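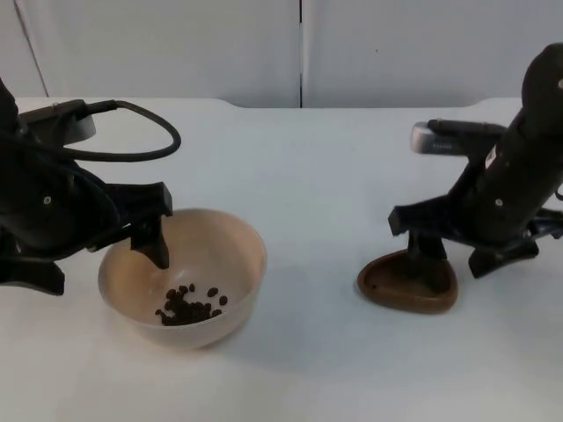
Dois braços robóticos à mesa, com uma taça de grãos de café e um prato castanho. Foto: Surkent

Início Notícias Tecnologia Casa Indústria Contactos

Robôs já arrumam a bancada, mas ainda precisam de ajuda com os grãos

30/10/2024

A Surkent apresentou os primeiros resultados do Kamadance, um projeto que procura saber até que ponto os braços robóticos conseguem fazer pequenas tarefas de cozinha e de balcão. A resposta, por agora, é parcial: objetos rígidos e de tamanho médio dão poucos problemas, coisas pequenas e soltas continuam a dar muitos.

O ensaio juntou 3000 tentativas, repartidas por 10 tarefas. Entre elas estão dobrar um pano, empilhar chávenas, fechar a tampa de um frasco e passar grãos de café de um recipiente para outro. Esta última foi a que mais tempo ocupou a equipa.

Os grãos são leves, rolam e ficam encostados uns aos outros. Uma garra de dois dedos pode apanhar um, apanhar vários ou empurrá-los contra a parede da taça. Segundo a empresa, o sistema acertou com regularidade quando lhe foi pedido que pegasse na taça e a despejasse, e falhou com frequência quando tinha de retirar os grãos um a um.

O trabalho com dois braços ao mesmo tempo é outra das dificuldades. Enquanto um segura, o outro tem de esperar pelo momento certo – e um atraso pequeno chega para entornar o conteúdo. A Surkent diz que a coordenação melhorou ao longo do ensaio, mas que o ritmo continua bastante abaixo do de uma pessoa.

O projeto tem como parceira a Dhanial, que explora balcões de café e quer perceber se vale a pena automatizar a preparação antes da abertura. A empresa não prevê instalar máquinas nas lojas nesta fase. Num comunicado, refere que repor copos e alinhar tabuleiros seriam as primeiras tarefas a considerar, por serem repetidas e fáceis de verificar.

Para uso doméstico, o prazo é mais longo. Uma cozinha de casa muda todos os dias: a loiça fica noutro sítio, a luz varia, há sacos em cima da mesa. Os ensaios do Kamadance foram feitos em bancadas limpas e com poucos objetos, condições que a própria Surkent reconhece serem mais simples do que as de uma casa habitada.

O custo também pesa. A empresa não divulgou o preço do equipamento e afirma apenas que a manutenção das garras foi a despesa mais regular do ensaio.

A próxima fase começa em novembro e dura três meses. Serão acrescentados recipientes de formas diferentes, alimentos secos como arroz e lentilhas, e superfícies menos arrumadas. Os resultados completos serão publicados no portal Fornow.

Comentários (3)

mjp_72
Despejar a taça eu também sei. Quando descascarem batatas, avisem.

Balcão da Esquina
Trabalho em cafetaria e alinhar tabuleiros não é o que me tira tempo. Limpar a máquina ao fim do dia, isso sim.

rita.c
Alguém sabe se os resultados no Fornow vão ser de acesso livre?

Notícias relacionadas
Dhanial abre dois novos balcões até ao fim do ano
Máquinas de dobrar roupa: o que falta para chegarem às casas
Surkent procura técnicos para oficina de garras
Fornow passa a publicar ensaios em português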